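Shivam Goel talks fast, and he talks with his hands, so my notes from the afternoon are a mess of arrows. I'd come up to the third floor to ask him one thing: how do you get a small, cheap arm to do a job it was never shown exactly, without spending a year showing it everything else? He laughed and said he'd tried the year version first.

"I really did think more was better," he told me. "I recorded 952 demonstrations of picking up a block and I was so proud of them! And then I moved the block a hand's width and the arm went to the old spot and closed on air."

I've done enough lab work myself (bad lab work, mostly) to feel that one in my stomach. What he found when he went back through the recordings was that nearly all of them were the same demonstration. Same start, same sweep down, same block in more or less the same place. He'd been the one driving, and he'd gotten good at it, and being good at it meant he never wandered off the path. So the model, which he calls Demus, never learned what to do when it was off the path either. 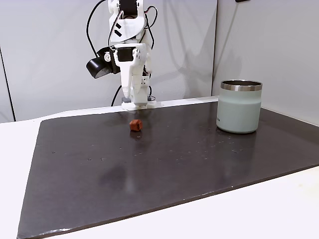 Lolwood Robot Learning Group | People and Projects

The fix he landed on is almost embarrassingly simple, his words. He drives the arm badly on purpose. He'll start a reach, drift off to one side, stop, and then bring it back, and only the bringing-back part gets kept for training. "You throw away the mistake and keep the recovery," he said. "It feels wrong the first few times. You're sitting there steering like somebody who's never touched the thing."

With that change he cut the set down to 88 demonstrations, and those did better than the big pile had. I asked how much better and he got careful all of a sudden, which I liked. On the block task, with the block placed anywhere the arm could reach, the new version won in every one of the 5 rounds of testing he ran. He won't say more than that until somebody outside the group has run it too. A lab at Malhotra has the code now and he checks his email a lot.

We talked for a while about the other things on the board, like the tumbler. I figured it was somebody's coffee, but no, it goes in as a distractor. A tall thing off to the side changes what the wrist camera sees on the way down, and the early models hated it. "They'd start fine and then just sort of hover," he said. He demonstrated the hover with his own arm, elbow up, fingers pinched, looking lost. The recovery data helped there too, though less than he'd hoped, and he thinks the shiny surface is part of the trouble. Reflections move when the camera moves, and the block's own reflection sits right under it. He's gone back and forth on covering the board with something dull. For now he wants to leave it shiny, on the theory that kitchen counters are shiny and the arm had better get used to it.

So what doesn't work? He had a list ready, bless him. Anything that needs a twist of the wrist is still shaky. Long jobs with several steps are worse, and he's got 2 ideas there that he'd rather I not print. And there's the question of who does the bad driving. When he asked Drinent, the company that helps fund the project, to send over someone to record a batch, their drifts looked nothing like his. They were big swoops, where his were little wobbles. He mixed the two batches and the results improved again, so now he wonders if the variety in people matters more than the trick itself.

"That'd be kind of annoying," he said, "because I've already written the paper."

He started on all this in January and thought it would be a side project. I asked if I could have a go at driving before I left, and he handed me the controller and told me to be terrible. I was! He kept four of mine.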